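Lindero Court body corporate – minutes of the March meeting

I said I'd type these up while I still remembered who said what, so apologies for the spelling. We kicked off at 7 pm in my lounge room with nine lots represented, plus Dinesh Reddy from Manari Strata, who kindly brought his own chair.

Last meeting's minutes: accepted, once I'd fixed the unit number for the Öztürkmens (sorry again, you two!).

Selling agents' boards. We've got two units on the market at the moment and both agents have stuck signs on the front lawn, right over the sprinklers. Dinesh read out the by-law – one board per lot, on the fence line, down within a fortnight of settlement. All agreed. I'm to ring both offices.

Open homes. There was a fair bit of grumbling about buyers parking in residents' spots on inspection mornings. I suggested cones, Unit 4 wanted a chain, and we went with cones. Carried.

Short stays. Unit 34 would like to let through Alar while they're overseas. It was a long chat, this one, and I'll admit I got a bit heated about the wheelie bins. Dinesh will find out what our by-laws let us do and email everyone.
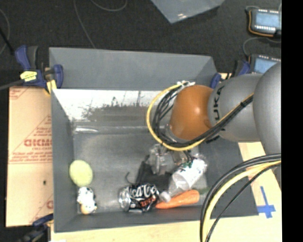 Levies go up by $200 a year per lot, starting next quarter. I voted for it, grudgingly, and so did everyone else bar Unit 11. Agents will need the new figure for their contracts, so Dinesh is updating the disclosure statement.

Other business: the side gate still sticks. I'll have a go at it with the plane.

We finished up at 8.40 pm. Next meeting is at Unit 6, same time, bring a plate.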